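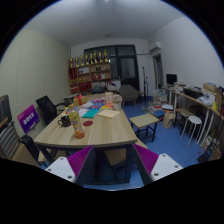
1. 보고 개요

수신: Margit Gulyás
작성: Ximena Rosales
작성일: 2018-10-09
대상: Randetti 과제, 2지 그리퍼 1호기 유지보수 및 재설정

본 보고는 8월 중간보고 이후 1호기에 대해 수행한 패드 교체, 핑거 정렬, 개폐 원점 재설정 작업의 경과를 정리한 것이다. 제어 소프트웨어 변경 사항은 Xóchitl Cárdenas가 별도 문서로 제출하며 여기서는 다루지 않는다.

2. 장치 구성

좌우 핑거는 흰색 베이스와 보라색 패드로 구성된다. 패드 안쪽 면에는 미세한 요철이 있고, 베이스에는 작은 나사 구멍이 있다. 핑거와 본체 사이의 체결부는 8월 이후 변경하지 않았다. 패드는 Grulten에서 공급받으며 좌우 한 쌍을 교체 단위로 한다.

3. 수행 작업

3.1 패드 교체
기존 패드는 우측 하단 모서리에서 들뜸이 확인되어 좌우를 동시에 교체하였다. 접착면의 잔여물을 제거한 뒤 새 패드를 부착하고 클램프로 고정한 상태에서 40분간 유지하였다. 첫 시도에서는 우측 패드가 베이스 중심선에서 벗어나 재부착하였다. 이때 제거한 패드는 재사용하지 않고 폐기 처리하였다.

3.2 핑거 정렬
베이스 체결 나사를 모두 풀고 기준 블록을 물린 상태에서 대각 순서로 다시 조였다. 정렬 전에는 완전히 닫은 위치에서 패드 끝단이 먼저 닿고 안쪽에 틈이 남았다. 정렬 후에는 패드 전면이 접촉한다. 나사 풀림 방지제는 저강도 제품으로 바꾸었다. 기존 제품은 분해 시 나사 머리가 손상되는 사례가 있었다.

3.3 개폐 원점 재설정
패드 두께가 달라져 기존 원점값은 쓸 수 없다. 전원 인가 후 완전 닫힘 위치를 새 원점으로 등록하고, 완전 열림까지의 이동량을 다시 기록하였다. 설정값은 장비 대장과 제어기 양쪽에 저장하였다. 이전 설정값은 비교용으로 보존한다.

3.4 반복 개폐 시험
무부하 상태에서 1000회 개폐 후 원점 편차와 나사 풀림을 점검하였다. 원점 편차는 허용 범위 내였고 나사 풀림은 없었다. 파지 상태 시험은 500회까지 진행하였으며, 시험편은 Skunodora 규격 블록만 사용하였다. 표면이 매끄러운 원통형 물체에 대한 시험은 아직 수행하지 않았다.

4. 문제점 및 조치

가. 시험 중 좌측 핑거에서 간헐적인 마찰음이 발생하였다. 가이드 청소와 윤활 후 재현되지 않았으나 원인은 특정하지 못했다. 다음 점검 때 가이드를 분해하여 마모 여부를 확인한다.

나. 예비 패드 납품이 지연되고 있다. 현재 재고는 2쌍이며, 1호기 기준으로 다음 교체까지는 충당할 수 있다. Dayana Ocampo가 공급사와 납기를 협의 중이다.

다. 점검 기록 양식이 작업자마다 달라 이력 비교가 어려웠다. Xóchitl Magaña가 양식을 통일하였고, 8월분 기록도 새 양식으로 옮겨 적었다. 나사 체결 토크 항목은 과거 기록이 없어 공란으로 두었다.

5. 정기 점검 기준(개정)

작업 시작 전: 패드 들뜸, 이물질 부착, 베이스 나사 상태를 육안으로 확인한다.
주간: 완전 닫힘 위치에서 패드 접촉 상태를 확인하고 원점값을 기록한다.
월간: 가이드를 청소하고 윤활한다. 나사 체결 토크를 재확인한다.
패드 교체 시: 3.2 및 3.3의 절차를 생략 없이 수행한다.

패드 세척에는 무수 알코올을 적신 천을 쓴다. 용제를 패드에 직접 분사하지 않는다. 세척 후 완전히 건조된 것을 확인하고 닫는다.

6. 예산 및 일정

이번 기간의 지출은 패드, 접착제, 풀림 방지제 등 소모품에 한정되며 승인 예산을 초과하지 않았다. 외주 가공비로 배정된 금액은 집행하지 않았다. 가이드 마모가 확인될 경우 해당 금액을 부품 교체비로 전용하는 안을 승인 요청한다.

7. 차기 작업

- 좌측 가이드 분해 점검
- 원통형 시험편 파지 시험
- 예비 패드 입고 검수
- Chávez 측 2호기에 동일 정렬 절차 적용, 기준 블록 대여 일정 확인 필요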